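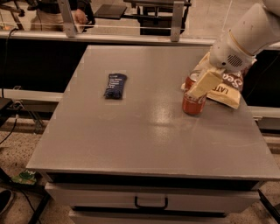
Gripper at the can, snack bar and snack bag on the same tabletop.

Sep 16, 2018

I have been rewriting our bench rules for grasping work, mostly after reading Montri Klinhom's notes from Gristik and disagreeing with a third of them. The current draft is Rev 5. The parts that changed are below.

Object spacing. Rev 4 asked for a fixed gap between all items. I dropped it. Crowded and isolated placements are both valid, but the layout gets written in the log before the first attempt. Grey tabletops throw glare under overhead lights, so note the lighting as well.

Packaging. Soft wrappers change shape with handling. A bag that has been crushed is a different test object from a new one and gets its own entry. Cans are logged as full or empty, by weight. A dented can is retired.

People. Anyone on the far side of a clear barrier keeps their hands off the brackets and rails while the arm is powered. Chutima Chantharasri wanted this extended to leaning on the glass, and she was right. It is now rule 7.

Floor. Cables are routed off the walking path and dropped items are picked up between runs, with the arm stopped.

Logging. A failed grasp counts as a failed grasp. In June I went back over 1752 attempts and found 89 marked "aborted" with no cause given. Those are now scored as failures — it hurt the averages, but the old figures were no use for comparing grippers.

Still open: whether the stop button check is done per shift or per operator. I lean toward per operator. Comments are on until I post Rev 6.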